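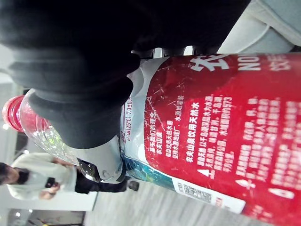
Every town I have ever loved has had at least one street that was too steep for its own good, and in Wurville that street is Navarrete. I say street, but for most of its length it's a staircase, climbing from the old tannery wharf up to the square where the buses turn. The city would now like to put an escalator beside it, under a glass roof, and I have been asked by enough visitors and cousins what I think of this that I might as well write it down.

I think it's a mistake, though I want to be fair to the people who want it. Lorena Ojeda, who has rented the same top-floor apartment on the upper landing for longer than I have been writing about this town, told me over a very long coffee that she would ride it every day and bless whoever paid for it. She has groceries and two bad knees. I carried her bags up once in April and had to stop at the second landing and pretend to admire a doorway, so I am in no position to lecture her.

But she already has another way up, or she ought to. The number 40 bus used to run from the wharf to the square by the back road, all day, until it was trimmed to mornings and early evenings. Put it back for the whole day, with a low floor and a driver who waits while you sit down, and Lorena gets to her door with her oranges and without a glass roof going past her bedroom window.

What the escalator would really serve, I'm afraid, is us – the people who come for a weekend and want the view before lunch. I include myself, having been a visitor there for years before I had the nerve to call it a second home. And the view from the top of Navarrete is lovely, with the river bending away and all those gray roofs, but it's a better view when you have come to it slowly.

The stairs were begun in 1,852 paces' worth of mud, or so the old guidebook puts it, counting from the wharf to the church door by the winding cart track that was there before. The staircase cut that down to 736 steps, which is still plenty. You pass the bakery with the blue shutters, then the long wall with the fig tree growing out of it, then the landing where Santino Huenchumán mends chairs in his doorway and will talk to you about cane for as long as you like. I've met more people on that landing than in every hotel lobby I've ever sat in. Would I have met any of them gliding by with a hand on a rubber rail? I doubt it.

Yamila Lucero, who takes walking groups up twice a day, disagrees with me quite cheerfully. She thinks more people at the top means more people walking down, and that down is when they buy things. She may be right about that. I have noticed myself that I spend money much more freely going downhill. Still, I'd like to see it tried with the bus first, and a few benches, and perhaps a tap on the middle landing where there was one years ago (the basin is still there, full of geraniums).

The plans are on show at the library on the square until 23rd May, and there's a book for comments on the table by the door. Mine runs to a page and a half, with an arrow onto the back. If you're in Wurville before then, go and add yours, whichever side you come down on, and do walk up to it if your legs allow.

We use cookies to remember your preferences and to see which pages are read. By continuing to use this site you agree to our cookie policy. Accept | Manage settings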